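Droltau Forum > Manipulation > Data and teaching
Blurred wrist frames: keep them or cut them?

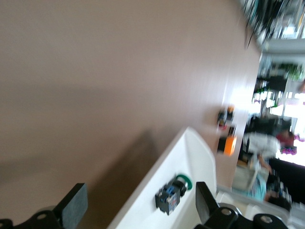
Wrist view, push button task, one frame from a fast part.

frimpong_bench wrote:
Good evening to all. I am preparing examples for a policy which must learn to bring the gripper to a panel button. I have 39 episodes from May and I am checking them one by one. In 23 of them there are frames like the one I attached. The button with the green ring and the blue contact block are still readable, but the table edge and everything behind it are smeared.

My question is simple. Do you remove such frames before training, or do you leave them inside? My colleague at Trenmont wants to cut them all. I am not sure he is right.

k_lindqvist wrote:
Leave them. The policy will meet the same blur when it runs, so it should meet it in training too.

mnartey wrote:
I do not agree fully. It depends where in the episode the blur is. If it is on the way to the panel, keep it. If it is in the last part, when the fingers must be placed well, I would record again and move slower. We lost 2 weeks at Bramero with a set where the operators hurried at the end, and the policy learned to hurry also.

frimpong_bench wrote:
Thank you Mariama. How slow is slow for you? My operators become bored and then they make small stops, and I think the stops are worse than the blur.

mnartey wrote:
Stops are bad, yes. The model copies them and then stays there for ever. I ask people for one calm movement, and after 4 episodes they change with another person.

old_servo wrote:
Everybody talks about the blur. I would worry more about the people by the window. The learner can take any cue it likes from the background, and a white shirt is a strong cue. Turn the table to a wall.

k_lindqvist wrote:
@old_servo I had the opposite experience. We recorded against a plain wall and the policy failed as soon as we moved the cell. People in the background are good if they are different in each episode.

old_servo wrote:
Different, fine. If it is the same two chairs and the same window each afternoon, it is not different.

frimpong_bench wrote:
I had not considered the window. It is very bright in many episodes, and the shadow of the arm lies wide over the table. In the morning recordings this shadow is on the other side. Should I mix the hours?

mnartey wrote:
Mix them, and write the hour in the episode notes. Please also lock the exposure time if your camera permits it. A shorter exposure with more lamp light will take away a good part of the blur, and then you have less to argue about with your colleague.

k_lindqvist wrote:
Careful with the lamp, the white panel can shine a lot.

frimpong_bench wrote:
Understood. I will keep the blurred frames on the approach, repeat the episodes where the end is bad, and try a shorter exposure with the lamp from the side. I will write the numbers when I have them.

old_servo wrote:
And turn the table.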